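Home-built arm kit gets a second try at a shared workshop, and the claims still run ahead of it

3rd December

A group of hobbyists at the Nakerora shared workshop has spent the months since July putting together a robot arm from the Sulora plans, a free set of drawings that promises a machine able to do "light household assembly" on a hobby budget. The group says the arm is close to ready. That depends a lot on what you mean by ready.
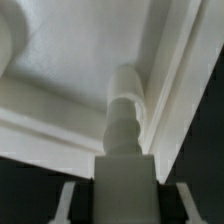
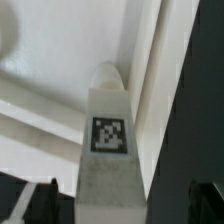
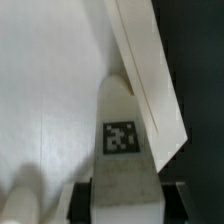 Views from the small camera at the gripper.

The parts bill so far stands at $1,664, according to a cost sheet the group put on its page last week. The plans advertise a build for well under half of that. Most of the difference went to motors, which the group bought twice after the first set overheated, and to a replacement power supply. Shop fees and the members' own evenings are left off the sheet entirely.

What the money has bought is an arm that can be taught a task by someone guiding it through the motions, over and over, until the software can make an attempt by itself. The group recorded 178 of these guided runs during November. It then let the arm try alone 36 times and counted five clean finishes. The page calls this "a strong early result." Five out of 36 is a little under 14 percent, and the group did the scoring itself, with no written rule for what a clean finish was.

There is also the matter of setup. The arm was bolted to the same bench for every run, and the work was put back in the same place before each attempt. Fair enough for a first test. But a kitchen or a garage doesn't hold still like that, and the Sulora plans are pitched at people with kitchens and garages. A member's post on the workshop board says that moving a lamp was enough to send the arm wide of its target — a comment that didn't make it onto the project page.

The control software, Geltum, is free to download and gets better marks from the group. Installing it took one evening. The fingers are less of a success. Two sets have cracked at the base, and the group is now looking at a sturdier design from Vuorinen, a small parts shop that sells them in pairs. That would push the bill up again.

The workshop plans an open evening later this month where visitors can watch the arm run with no one guiding it. The group hasn't said how many attempts it will make, or whether the misses will be counted out loud. Entry is free, and the bench seats fill early.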